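Chapter 7
When the Grip Goes Wrong

Start with the log, not the robot. Most students do it backward - they watch the arm, see a bad grasp, and start turning knobs. By the time they open the log the evidence is gone.

The case for this chapter is the Zurnbridge kitchen task. A two-finger gripper, a counter, a round dish to be picked up and set down somewhere else. Simple on paper. The Poteo controller ran it in simulation for 1296 trials before anyone asked why the force readings looked so flat. Too flat. A real contact is noisy, and a simulated one should at least have a spike in it.

What had failed was the contact flag. The fingers closed, the flag stayed at zero, and the controller kept closing. No stop. In simulation that costs you nothing, the dish just sits there and takes it. On hardware you get broken china, or a stripped gear, or somebodys hand.
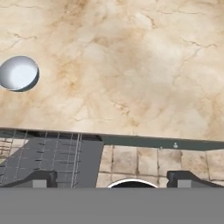

So the first question is where the flag comes from. In the Poteo setup it was computed from 2 sources: the pad on each finger, and the motor current. Either one was supposed to be enough. But the code joined them with an AND where the design called for an OR, so one dead pad was all it took to silence the whole thing. One word. It passed review at Graltmont and it passed again at Saengthong, where the test rig had good pads and never showed the fault.

Second question - what was the backup? A travel limit, set in software. It read the same flag. A backup that listens to the thing it is backing up is no backup, and we will come back to this in Section 7.3 under common-cause failure.

Third, the view from the wrist. A camera close to the fingers sees the rim of a dish very well and the force on it not at all. A grasp that looks centered can still be crushing. Keep this in mind when you read the trial records, a lot of them were marked "good" by eye.

The stop was moved to its own circuit after trial 3943, with a fixed timeout of 500 milliseconds on any closing move. Crude, but it does not care what the flag says.

Before you go on you should be able to read a force trace (Chapter 4) and draw a basic fault tree (Chapter 6). If the fault tree part is shaky go back now, the next section wont wait for you.

Terms used in this chapter: contact flag, travel limit, closing timeout, common-cause failure, silent fault, safe state.

7.1 Reading a Silent Fault

A silent fault gives no alarm. The system reports that all is well, and it beleives it. Look for what is missing from the trace first: the spike that should be there, the pause that never comes.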